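# Review: Keletti view-selection module, v2, tested in simulation

Keletti is an add-on for manipulation policies that scores each camera stream at every step and weights it before the encoder. The method comes out of Yolanda Bermúdez's work on occlusion, first circulated in May. The claim is modest: a policy trained with weighted views should tolerate a badly placed camera better than one that simply concatenates everything.

I ran it against our existing baseline, Stamach, in a simulated household scene. Both policies used the same demonstrations and the same training budget. Evaluation was 272 episodes per policy, with object placement and camera pose randomized at reset.

Installation took an afternoon. The config format is sensible, although the default logging interval fills a disk quickly, and the calibration file has to be named exactly as the loader expects it or it fails silently. 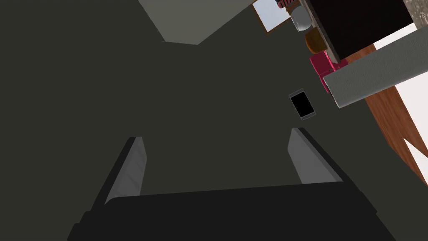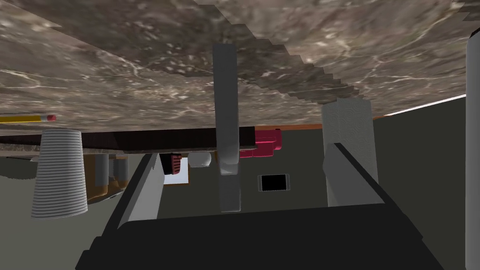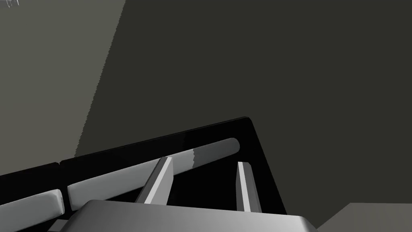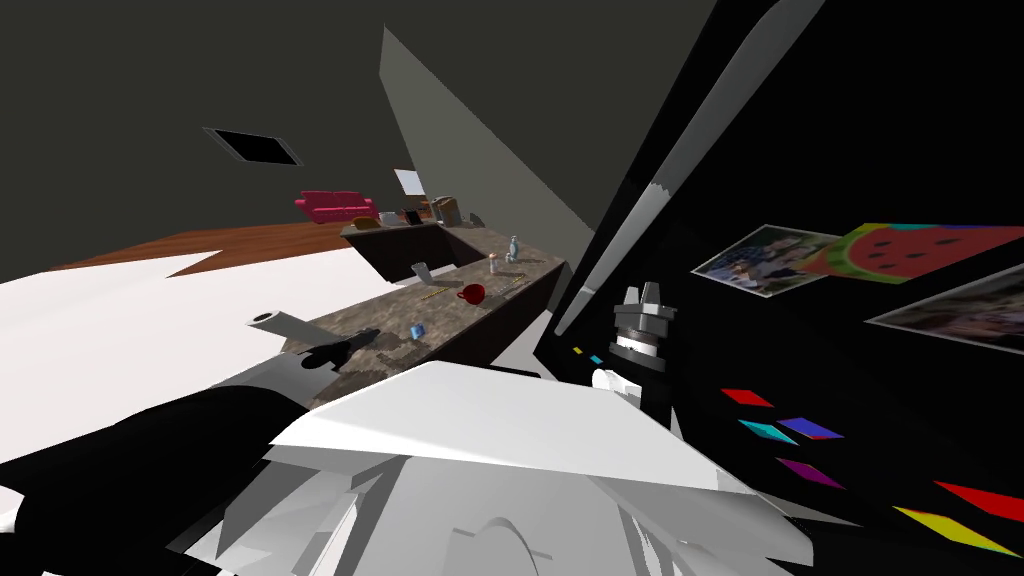 *Simulated renders from the test scene. First and second: gripper views, fingers clear of any occluder. Third: close view, gripper part in the foreground. Fourth: wide tilted view with the counter and both arms.*

Views like the third are where the method earns its place. Two pale prongs, a dark interior and very little else give the encoder almost nothing to localize against, and Stamach still treats such a stream as equal to the others. Keletti pushes its weight down within two steps. Overall success rose by 9 points, nearly all of it in episodes where at least one view was heavily blocked. With clear views I could not separate the two policies.

The fourth view shows the opposite problem. It has plenty of context, but the small items on the marble occupy few pixels, and the scorer tends to overrate it. Raising the temperature parameter helped a little. Jagged shading boundaries, as on the bar in the third render, also nudge the score upward. I would treat that as a bug.

Cost is acceptable: around 8 ms per step on our hardware. Documentation is thin on multi-arm setups, and the scoring head has no colour normalization of its own.

Recommended for labs with unreliable camera placement. If your cameras are fixed and well sited, Stamach is simpler to maintain — and the gain will not justify retraining.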